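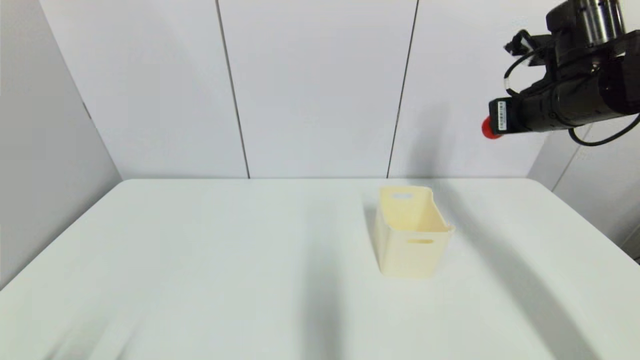

叶少华问我,机械臂都装上了,你们怎么还在招人?他说他看见招聘信息的第一反应是:招进来干半年,等机器调顺了,再请人家走?

我当时在吃面,没答好。后来想了想,干脆把回答写在这里,反正来应聘的人十个有八个也会问。

先说招什么:分拣包装线的“机台搭档”,白班四位、晚班三位,一共7个人。地点在Duan厂区二楼,就是原来的手工分装车间。公司叫Olthorpe,做小五金和家居配件的代发货,客户下单,我们配齐、装盒、贴单、出库。我叫康爱国,在这条线上干了好些年,从分装工做到组长,这次招聘归我管,简历是我看,面试也是我面,人事那边只管签合同。

说回机械臂。今年我们上了几个工位的机械臂,干的是最磨人的那一段:从料箱里把东西取出来,放到该放的地方,再取,再放。以前这段是人做的,我自己做过,一个班下来手腕是木的,回家拧毛巾都费劲(我老婆可以作证)。现在一个班配下来是933单,手工那会儿旺季拼了命也能到这个数,可是第二天就有人请假。

那人干什么呢?很多人以为就是站在旁边看着,哪有这么舒服!机械臂认箱子认得不错,认歪了的箱子就不一定。换了新料,包装袋反光,它会犹豫,会停,有时候抓空了还一本正经地往下走。这时候要有人过去看一眼,判断是箱子摆得不对,还是夹爪的问题,还是料本身有毛病。能当场处理的就当场处理,处理不了的按停,叫设备组。还有换料、补箱、抽检、记交接本,碰上形状古怪的配件照样得用手装,一天下来走路不少,穿双好鞋来。

我得把难受的地方也讲清楚,免得你来了骂我。

第一,节奏变了。以前几个人围着一张台子,边装边聊,谁家孩子考试谁家装修全知道。现在工位隔开了,一个人管两个工位,说话的机会少了很多。孔美京跟我提过,她上完一个班,嗓子都没开过。后来我们把下午那次休息改成整组一起停,十五分钟,机器也停,为这个我跟生产那边吵了两回。算是争下来了,写进班表里的。

第二,脑子比手累。手工活干熟了可以走神,看机台不行,它什么时候停你不知道。有的老同事试了一个月,跟我说宁愿回去装盒子,我也给调回去了。不丢人,各人有各人的适合。

第三,刚开始你会觉得机器在给你派活。停机提示音一响你就得过去,这个滋味不太好受。我的办法是教大家看懂它为什么停,看懂了以后你会提前把箱子摆正,提前换料,它响得就少了。沙达在这上头是高手,他那两个工位经常安静一上午。

至于叶少华问的“调顺了会不会请人走”,我能说的是这样:原来手工分装线一共34个人,上机器以后没有裁人,有人转去了退货检验,有人去了仓库,有两位到年纪退休了。现在招人是因为晚班要开起来,白班也有人转去设备组。五年后什么样我不知道,谁跟你拍胸脯你也别信。但合同是直接跟公司签,不走劳务派遣,试用期三个月,这些是白纸黑字。

待遇:转正以后每个月有一笔3000块的岗位津贴,在底薪和加班费之外另算,津贴不跟单量挂钩。这一条我特别看重,机器停了又不是你的错,凭什么扣你的钱?底薪按个人经验谈,电话里就可以问,我不会绕弯子。社保公积金按规定交,食堂中午晚上各一顿,晚班多一顿夜宵。班车有,线路面试时发给你。

时间:白班早上八点到下午五点,晚班下午四点到凌晨一点,中间有一小时交接重叠。晚班不强行轮换,愿意固定上的就固定上。

什么样的人合适:

能站能走,能搬普通料箱。
看得懂中文操作单,字写得让下一班认得出来就行。
停机了不慌,也不硬来。夹爪动作范围内不许伸手,先按停再伸手,这条没得商量,试用期里犯一次就谈话,犯两次就不用来了。
愿意问。问十遍我也不烦,装懂我才烦。

学历不限,年龄到了法定工作年龄都可以聊,没碰过机械臂完全没关系。我们组现在干得最好的几位,来之前有卖水果的,有在Zurberg做过质检的,还有一位开了好多年出租。要是你以前用过Drillden的料箱系统,会上手快些,没用过的话两天也学会了。

培训一共两周,工资照发。头一周跟着老员工走,不单独管工位。带人的是邵若曦,她脾气比我好得多,讲东西也比我清楚,操作单就是她重写的,原来那版我自己都看不懂。第二周开始单独管一个工位,她就在边上,满两周再决定管不管两个。

面试很简单,先聊半个钟头,然后我带你上二楼转一圈,你在机台边上站一会儿,听听声音,看看受不受得了。有人转完就跟我说不干了,这也挺好,省得大家折腾。

报名的话,直接到厂区门卫那里说找二楼康爱国,或者把姓名、电话、想上白班还是晚班写张条子留给门卫,我每天下班前去拿,第二天给你回话。简历有就带,没有就不带。10月里招满为止,晚班先招。

少华,你要是看到了,你表弟不是在找活吗,叫他来。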